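Stenov Two-Finger Gripper Kit: Review

Posted September 25, 2018

The Stenov kit is sold by Clarkadel as a bolt-on end effector for light research and hobby arms. The package contains the gripper body, two sets of finger tips (flat and curved), a flange adapter, a cable, and a printed setup sheet. List price is $950. We bought ours at full price and ran it for 28 days on pick-and-place work with household items.

Mounting took 11 minutes with the supplied hex key. The adapter matched our flange without shims. The setup sheet gives the torque value for the four mounting screws but leaves out the one for the finger tips, which we had to request from Clarkadel by email. The answer came the next day.

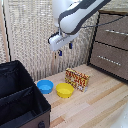

Cable routing is the weakest part of the design. The connector exits the body at a right angle, and the supplied clips are too small for most arms of this class. We ended up letting the thin black cable run off to the side, well above the bowls and the small cardboard box on the table. It stayed clear in vertical moves. In wide sweeps toward the base it could catch, so we limited wrist rotation in software. A longer clip or a swivel connector would fix this.

The control software installs from a single package and found the gripper on the first try. Opening width, closing speed, and force limit can each be set from the panel or by script. The force limit is given in steps with no units, and the manual has no conversion table. We logged 1548 grasp cycles. Soft and boxed goods were handled well at the lower settings. Rolled rims were harder: the flat tips slid on smooth plastic until we raised the force by two steps. The curved tips did better on the same items and are the ones we would leave on.

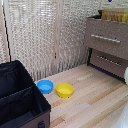 Wear was minor. At the end of the test the flat tips had light scuffing on the inner face, and the curved set looked new. Closing position drifted slightly after long runs and returned to normal after a re-zero from the panel.

The closest competitor we have tested is the Etmont parallel gripper. It costs more, reports force in newtons, and has a better cable exit. The Stenov opens wider and is easier to script. MacPherson also sells a compatible tip set with a rubber face, but we have not tried it.

Recommended for bench use with an arm that has some room around the wrist. Buyers who need calibrated force readings should look at the Etmont. Spare tips are sold in pairs, and the flange adapter can be ordered separately.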